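Bench notebook — Torstead room, the long table
Friday, started after lunch

Right, the fan. I promised Jiahui Xia I'd write this up properly instead of leaving another sticky note inside the cupboard door, so here goes, and apologies in advance if I wander a bit.

It's no. 38 on the Marklow list, the big folding one with the calligraphy, and it has spent most of December in its sleeve while we argued about how it ought to be stored and shown. Open on a stand looks wonderful (I do see why people want it) but it keeps the leaf under strain, and the folds are where these things always give up first. So today was for having it out, opening it slowly and looking at it under a decent light — three goes at opening, with a good rest in between, and no tugging at all.

The table first. I put down the white cloth and didn't bother ironing it, so it has a few ripples in it, but it's clean and I can see any crumb of paper that drops. Grey cloth behind, same as for the autumn batch. I do like that grey. It's kind to cream paper, where the blue one we used to hang made everything look faintly ill.

Then the lamp, and I'll say a word for the lamp, having been rude about it when it arrived. I thought a desk lamp with sockets in its base was a silly idea and would be forever in the way. Well, I've come round! The flat head reaches out nicely over the work, the light is even, and it stays where you put it. I keep it to the left, with the flex going off on that side, so that my right hand has nothing to catch on. Please leave it there if you use the table after me.

Opening notes. I started with the guard stick flat on the cloth, one palm resting on it, and let the leaf out a few pleats at a time with the other hand. On the first go I stopped halfway and had a cup of tea, partly for the paper and partly for me. Second go, a little further, and I could feel a slight drag in the last quarter, so I closed up again and waited. Third go it came all the way round without any fuss. I held my breath for most of that, which I don't recommend.

Things to do next: raking light on the folds from both sides; a padded support cut to the curve, so the leaf isn't hanging off its ribs; a longer sleeve. I've asked Song for a price on the soft board and they've come back with 459 for the pack, which seems a lot for something we'll mostly be cutting into arcs, so I may try Siltville before I commit us.

No attempt at reading the text today. Ximeng Xiong has offered to go through it column by column and I'd much sooner wait for that than guess.

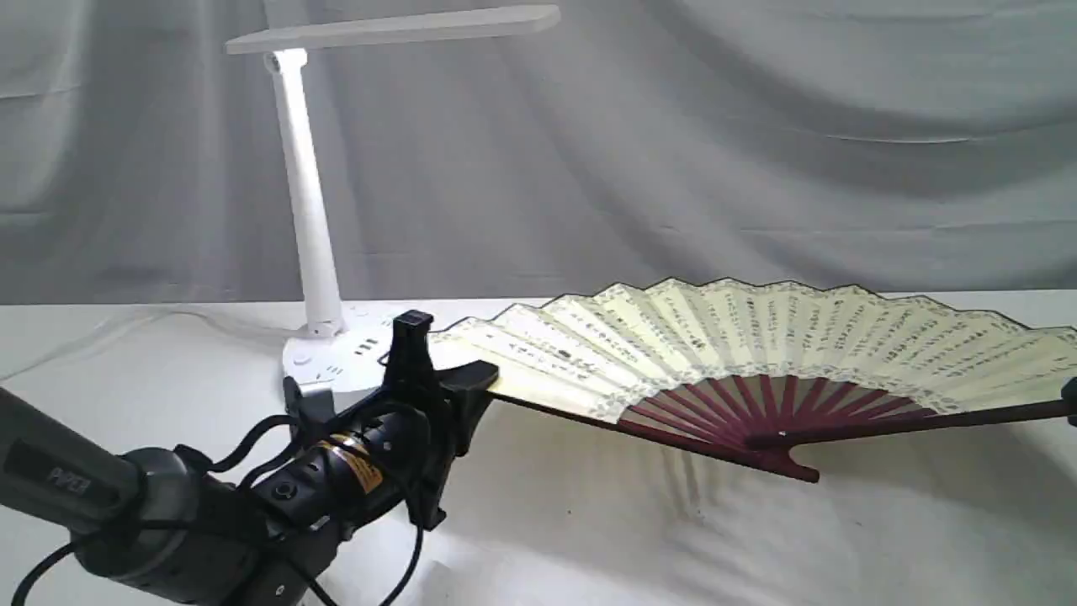
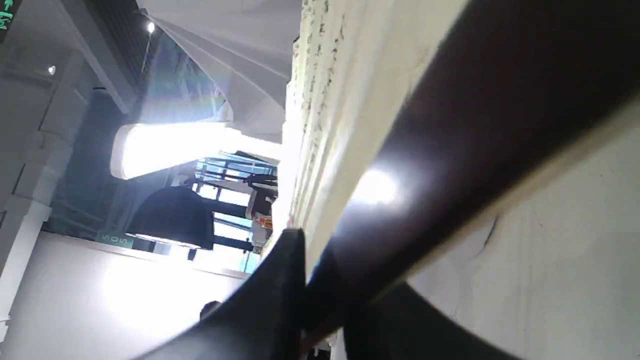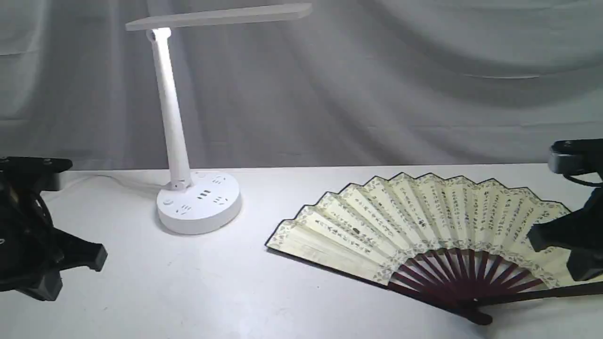
Jianguo Ren read this through at teatime and thinks I'm being too timid about the stand: a shallow slope would be perfectly safe for a week or so, he says, provided the ribs are carried along their whole length, and a fan that never comes out of its sleeve isn't much good to anyone. He'd like to try it with a plain modern one first and has put a note on the cupboard asking for one.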